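Drevach Releases Nastex 3, Planning Software for Two-Armed Robots in Household Rooms

4 min read

Print | E-mail

Drevach today released Nastex 3, a new version of its motion planning software for mobile robots with two arms. The release adds a shared planner for both arms, a new way of handling parts of a room the robot's cameras have not yet covered, and a replay tool that lets developers step through a simulated run and see why the planner chose a given motion.

Nastex 3 is available in April to all current license holders at no added cost. New customers can request a trial license that runs for 40 days.

The software sits between a robot's perception system and its motor controllers. It takes in a map of the room and a goal, such as moving a gripper to a cabinet door, and returns a path for the base and both arms. Earlier versions planned each arm separately and then checked the two paths against each other. When the paths conflicted, one arm waited. In tight spaces this could leave a robot standing still while the software tried one order after another.

The new planner treats the base and both arms as one problem. It can move an elbow out of the way before the other arm needs the space, and it can shift the base by a small amount if that makes the reach easier.

"Customers kept sending us logs where the robot had plenty of room and still stopped," said Maarten Dijkstra, head of planning at Drevach. "The two arms were being polite to each other. We rewrote that part from the ground up, and it took us longer than we said it would."

Unseen space

The second change concerns what the planner does with space it has no data for. In Nastex 2, any part of the map without a sensor reading was marked as blocked. That was safe, but it meant a robot often refused to reach past a cabinet corner or over the far side of a counter until it had driven to a new position and looked again.

Nastex 3 keeps three labels for every part of the map: clear, occupied and unseen. Unseen space is still off limits for fast motion. The planner may now propose a short look, using the head camera or a wrist camera, before it commits to a path. Developers set how many looks are allowed and how close a gripper may come to unseen space. The default limits are conservative, and Drevach recommends leaving them in place during first tests.

Wrist cameras are supported as full map sources for the first time. Images from a wrist camera are often steeply angled and can be filled almost entirely by one nearby surface. The map builder now uses the arm's joint positions to place each view in the room, so a close view of a cabinet can be added to the same map as a wider view from the head. Dark surfaces with little texture remain difficult. The release notes list the settings that affect them and describe how to lower the weight given to a camera when its readings are poor.

Replay tool

Nastex Replay, included with the release, opens a recorded simulation and shows the planner's map, the paths it considered and the path it selected. A user can pause at any step, change one setting and run the planner again from that point. Runs can be saved and compared side by side.

The tool was built with Omoregie, a robotics integrator that has used Nastex in its own simulated homes for the past two versions. Omoregie supplied a test set of 500 simulated room layouts, including kitchens, hallways and living areas, which Drevach now runs against every build before it is released. The layouts vary in floor plan, lighting, furniture and the items left out on counters.

"We do most of our debugging before a robot is switched on," said Binta Ogundipe, simulation lead at Omoregie. "When a reach fails, I want to know whether the map was wrong or the plan was wrong. I used to write a script for that every time. Now I open the run and look."

Omoregie will continue to maintain the layouts. Customers with a support contract can download them and add their own rooms in the same format.

Compatibility

Nastex 3 reads robot models and room maps made for Nastex 2. Arm settings need to be converted once with a command-line tool included in the installer. Plans saved under Nastex 2 can be viewed in Replay but cannot be rerun, as they do not contain the camera data the new planner needs.

The software also works with the Nurnent controller interface. Users of that interface should update it before installing Nastex 3. Support for single-arm robots is unchanged, and those customers can stay on Nastex 2 if they wish. Drevach will continue to fix faults in Nastex 2 but does not plan to add features to it.

Known issues are listed in the release notes. Two are worth checking before an upgrade: Replay can be slow to open long runs with several cameras turned on, and the planner may ask for more looks than needed when a large cabinet door fills most of a wrist camera's view. Fixes for both are in progress.

Documentation, conversion instructions and a sample project are included in the download. Training sessions for new users will be held online, with a separate session on camera setup.
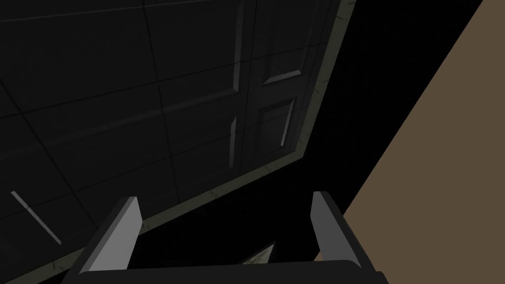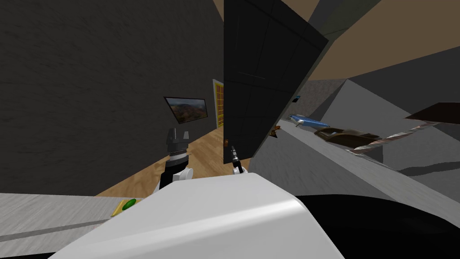
Two rendered views from one simulated home, both with robot grippers in view. Credit: Drevach

About Drevach

Drevach develops planning and mapping software for mobile robots. Its products are used by robot makers, integrators and research labs to prepare and test motion in simulation and on hardware.

About Omoregie

Omoregie integrates mobile robots for indoor work and builds simulated rooms for testing robot software.

Print this release | E-mail this release

Related releases

Nastex 2 Maintenance Update Fixes Map Import Fault
Drevach and Omoregie Agree to Share Simulated Room Layouts
Nurnent Controller Interface Now Supported in Nastex
Drevach Opens Online Training for Planning Software Users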